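Flinumon 桌面背景帘与彩色灯 使用手册
第三章 安装背景帘和调节灯光

在开始本章以前，请您先完成第二章的支架组装。如果支架的脚还没有锁紧，请不要挂帘子。本章的内容适用于桌面型（型号 2011）。落地型的横杆不一样，请看附录 B。

3.1 选择桌子的位置

1. 请把桌子放在离墙 488 毫米以上的地方。支架的后脚需要这个空间，您换帘子的时候手也需要进去。
2. 桌子的表面最好是深色，并且不发亮。浅色的桌子也可以使用，但是灯的颜色会反射到帘子的下边，黑色就不够黑了。
3. 确认窗户的光不直接照到桌面。下午拍摄时请特别注意。
4. 用手轻轻推桌子的四个角。桌子摇动的话，请在桌脚下面垫东西。

注：地毯上面也可以安装，但是第一个星期请每天检查一次支架的脚，因为地毯会慢慢下沉。

3.2 挂背景帘

横杆完全拉开的长度是 1296 毫米。如果您的桌子比这个长度更宽，请使用另外销售的延长杆，不要把两根横杆用胶带接起来。

1. 从袋子里取出帘子，先不要展开。找到有白色缝线标签的一边，这一边是上边。
2. 将横杆从帘子上边的布套里穿过去。布套的口比较紧，请慢慢地转动横杆，不要用力拉布。
3. 两个人分别拿横杆的两头，同时放到支架的挂钩上。一个人安装的时候，请先挂左边，再挂右边。
4. 把挂钩上的小螺丝拧紧，到有阻力为止。
5. 让帘子自然下垂。下边应该到桌子后沿的下面，不应该停在桌面上。
6. 用手从中间向两边整理布的褶子。

注意：帘子刚从袋子里拿出来时会有折叠的痕迹。请挂一个晚上，大部分的痕迹自己会消失。需要熨烫的时候，请从背面用低温，并且在中间隔一块棉布。本产品不能使用蒸汽挂烫机。

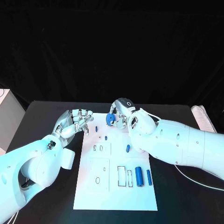 关于褶子，很多用户写信问我们应该拉平还是应该留着。两种方法都可以。拉平的帘子看起来整齐，不过灯光从侧面来的时候，小的皱纹反而更容易看见。褶子松一点、软一点，光就会分散。我们的建议是第一次先不拉平，拍几张照片看一看，然后再决定。

如果帘子的一边比另一边低，请按照下面的顺序检查：

1. 横杆的两头是否都落到挂钩的底部。
2. 左右支架的刻度是否相同。
3. 帘子的布套是否集中在一边。

检查后还是不平的话，请把左边的支架降低一格，再重新升高。有时候刻度的卡扣只进去了一半，从外面看不出来。

3.3 连接彩色灯

彩色灯有两种控制方法：灯后面的旋钮，或者 Tonadlow 遥控器。请在第一次使用时先用旋钮确认灯没有问题，然后再配对遥控器。

1. 确认电源开关在“关”的位置。
2. 把灯装在支架的侧面卡座上。灯头要向着桌面，不要向着帘子。
3. 把电源线沿着支架放下来，用附带的绑带固定。线不要从桌面上经过。
4. 插上电源，打开开关。灯会先亮白色，再变成上一次使用的颜色。
5. 慢慢转动旋钮，确认每一个颜色都能出来。

警告：请不要让帘子接触灯头。灯头和布之间要保持一个手掌以上的距离。离开房间时请关灯。

配对遥控器的步骤：

1. 长按遥控器的中间按钮，一直到指示灯闪烁。
2. 在灯后面按一下“配对”。
3. 灯闪一次白光，配对就完成了。没有闪的话，请把遥控器拿到灯的旁边，从步骤 1 重新开始。

遥控器可以保存您常用的颜色。保存的方法是先调好颜色，然后长按您想使用的数字键。听到短的提示音以后就可以放手。

3.4 调节颜色和亮度

亮度的数值从 0 到 1000。在普通的房间里，请从最低开始往上加，不要从最高开始往下减。人的眼睛会很快习惯强的光，从高往低调的时候，最后的结果常常太亮。

1. 关掉房间的顶灯，或者把它调暗。
2. 选择颜色。暖白色适合拍手工、食物和书；品红色和蓝色适合做气氛。
3. 把要拍的东西放到桌子的中间。
4. 调节亮度，一直到东西的边能看清楚，而帘子还是暗的。
5. 在相机或者手机里把白平衡改成手动。自动的白平衡会把您选的颜色“改正”回来，这是最多用户来信的问题。

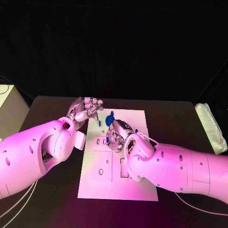 颜色很浓的时候，白色的东西会变成灯的颜色，这是正常的现象，不是灯的故障。如果您需要以后在电脑上修正颜色，请先用暖白色拍一张一样位置的照片，留作参考。我们的技术人员 Deok-su So 的习惯是每次换颜色都重新拍一张参考照片，虽然麻烦，但是后来会节省时间。

彩色的光还有一个特点：手机屏幕上看起来的颜色，和印刷以后的颜色差别比较大。准备印刷的照片，请把颜色的浓度降低一些。

3.5 检查黑色的效果

黑色帘子的目的是让背景安静。请按下面的方法检查：

1. 站在相机的位置，从镜头里看帘子的上面、中间和两个角。
2. 如果有一个角发亮，先检查附近有没有别的光源，例如显示器或者走廊的灯。
3. 如果帘子的中间发亮，请把灯头向下转一格。
4. 如果下边发亮，请在桌子后沿放一条黑布。
5. 拍一张照片，在屏幕上放大看。

注：布上有白色的毛或者灰尘时，用衣服的粘毛滚筒就可以。请从上往下滚，不要来回滚。
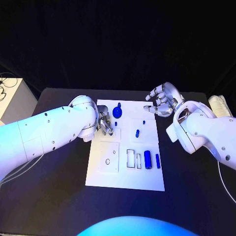 图 3-1　深色桌面与黑色背景帘，帘子的褶子只在左边附近隐约可见

3.6 收起来的时候

1. 关灯，拔掉电源，等灯头变凉。
2. 松开挂钩的小螺丝，把横杆连同帘子一起拿下来。
3. 把帘子卷在横杆上，有标签的一边在里面。请不要折叠。
4. 用绑带绑好，不要太紧。
5. 遥控器长时间不使用时，请取出电池。

帘子可以用手洗，水温要低，不要使用漂白剂。第一次洗的时候会掉一点颜色，请和别的衣服分开。洗完以后挂在阴凉的地方晾干，完全干了才可以卷起来。

3.7 常见的问题

帘子太长，拖在地上。
请把横杆多转一圈，让布卷在上面。请不要剪短，剪过的帘子不能更换。

灯打开以后有很小的声音。
亮度超过一半的时候风扇会转。录音时请把亮度降低，或者把麦克风放到另外一边。

遥控器有时候没有反应。
先换电池。换了以后仍然没有反应的话，请重新配对。

颜色和上一次保存的不一样。
请确认按的是短按。长按会把现在的颜色保存进去，原来的颜色就没有了。

横杆中间弯下来。
请确认横杆上没有挂别的东西。横杆只能承受本公司的帘子。延长杆必须和中间支脚一起使用，安装方法在附录 C。

需要订购延长杆、绑带或者替换用的帘子，请联系 Clivness 客户服务，并告诉我们支架底部标签上的型号。周三下午客服不接电话，请写电子邮件。

本章中文版编写：Hae-won Kong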